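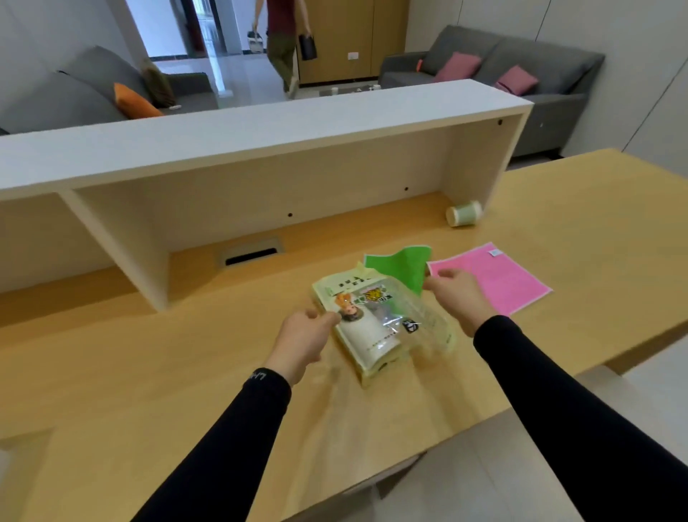 Desk hutch

A desk hutch is a shelving unit that stands on the rear part of a desk and rises above the work surface. It usually consists of a top panel, two or more vertical supports and a back panel, which together form a row of open compartments. Some hutches have doors or drawers. Hutches are sold with matching desks or as separate units, and are found in homes, offices, student housing and reading rooms.

Terminology

The word "hutch" comes from the Old French huche, meaning a chest or bin. In American usage it came to mean a set of shelves or a cabinet placed on top of a lower piece of furniture, such as a sideboard. The term was later applied to the upper part of a desk. A small open compartment in a hutch is called a cubby or pigeonhole, although the second term is often kept for the narrow slots of older writing desks.

Construction

Most hutches are made from flat panels joined at right angles. The supports carry the weight of the top panel, and the back panel keeps the unit from leaning to one side. A hutch without a back panel generally needs a brace or a wall fixing.

In ready-to-assemble furniture the panels are held by screws, dowels or cam fasteners. Screw holes may remain visible on the back panel and on the inner faces of the supports. They are sometimes covered with plastic caps or adhesive discs in the color of the panel. Holes that are not used in assembly may be provided for an extra shelf or for cable clips.

The hutch may be finished in the same color as the desk or in a contrasting one. White units on a wood-toned desk are a common combination.

Layout

Three arrangements are widely used. In the symmetrical type, a wide central opening is placed between two cubbies of equal size. In the offset type, a single cubby stands at one end and the rest of the span is left open, often for a monitor. The full-width type has no inner supports and is limited to shorter desks, where the top panel is less likely to sag.

The Allholm pattern, an offset design used in the study rooms at Drendstead, has a top panel 1302 mm long and a clear central opening of 991 mm. It is fastened to the desk with 2 brackets. The Sevari pattern uses the same supports with a shorter top panel.

Use

The compartments hold books, stationery, folders and small electrical items. The space in front of the hutch remains available for writing, sorting papers and handling packages. Loose sheets, wrapped goods and paper cups tend to collect in this area when the desk is used for several tasks at once.

Colored paper is often used on shared desks to separate forms by purpose. At Drendstead, sheets waiting to be sorted are kept on the work surface and moved to a cubby once they have been checked. Drinks are to be placed away from printed material. An inventory of the study rooms dated 2021-10-17 lists 110 desks fitted with hutches.

Care

Surfaces are cleaned with a soft, slightly damp cloth and dried afterward. Liquid that reaches the joint between the hutch and the desk should be wiped up promptly, as panel edges may swell. Screws are tightened at intervals; at Drendstead this is done each July. A hutch should be emptied and detached before the desk is moved.

Related forms

The secretary desk has an enclosed upper cabinet and a hinged writing surface. The carrel encloses the user on three sides and is intended mainly for reading. The Nakpan riser is a single low shelf that stands on the desk without brackets and has no back panel.

See also

Bookcase
Pigeonhole desk
Ready-to-assemble furniture
Study carrel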